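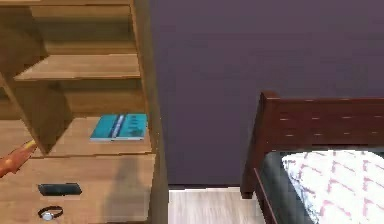 Section 3: Building the tower and fitting the light kit

Read this section through once before opening any bags. The Kollmont Clock Tower has 1,689 pieces, packed in numbered bags. Open only the bags named at the start of each stage. Spare small pieces are normal and can be kept for repairs.

Before you start

You need a flat table, a shallow tray for small parts and the gray brick separator from bag 1. Do not use a knife or screwdriver to pry pieces apart. Tool marks on the clear window panels cannot be polished out.

The finished model weighs more than the other buildings in the Pruvbridge series. Build it on the base plate from Section 2 and leave it on the plate when you move it.

Stage A: Lower walls

1. Open bags 9 and 10.
2. Press the corner columns onto the four marked squares of the base plate. The groove on each column faces inward.
3. Slide a wall panel down each pair of grooves until it stops. The panel with the arched doorway goes at the front.
4. Fit the tan cap bricks across the top of the panels. Press down over the columns, not over the middle of the panel.
5. Check that the door swings freely. If it rubs, lift the front cap, reseat the panel and replace the cap.

Note: In the first printing of the booklet, the drawing for step 3 shows the rear panel upside down. The row of small vents goes at the bottom. Booklets dated Mar 21, 2022 or later have the corrected drawing.

Stage B: Clock room

6. Open bag 11 and the flat envelope marked C.
7. Push the long axle through the center of the clock face until 2 studs' length shows at the back.
8. Add the bushing, then the small gear. Leave a paper-thin gap between them so the hands can turn.
9. Set the clock room on the lower walls. Line up the white dots on both parts.
10. Turn the knob at the rear. Both hands should move. If only the minute hand moves, the small gear is not touching the large one.

Caution: Do not force the knob. The gear teeth are soft plastic and will strip.

Stage C: Light kit (sold separately)

11. Remove the roof if you have already fitted it.
12. Lay the cable in the channel behind the clock room. Keep it flat. Do not run it between two studs, where pressing a brick down can cut it.
13. Clip one lamp behind the clock face and one above the door.
14. Bring the plug out through the notch in the rear wall and connect it to the battery box.
15. Switch on and check both lamps before closing the roof.

Caution: Use new batteries of the same type. Do not mix old and new. Remove them if the model will be on display without the lights for a long period.

Stickers

The sheet has 28 stickers. Numbers 1 to 6 belong to the tower; the rest are used in Sections 4 and 5. Wipe each brick with a dry cloth first. A sticker can be lifted and moved once in the first minute or so. After that the corners tend to curl.

Missing or damaged parts

Write to Nunero parts service with the set name, the bag number and the part number printed in the list at the back of this guide. Include the code stamped on the box flap.

Tower design: Soledad Salinas. Instructions: Uriel Gallardo and Ishbel Ritchie.

Continue to Section 4: Roof and weathervane.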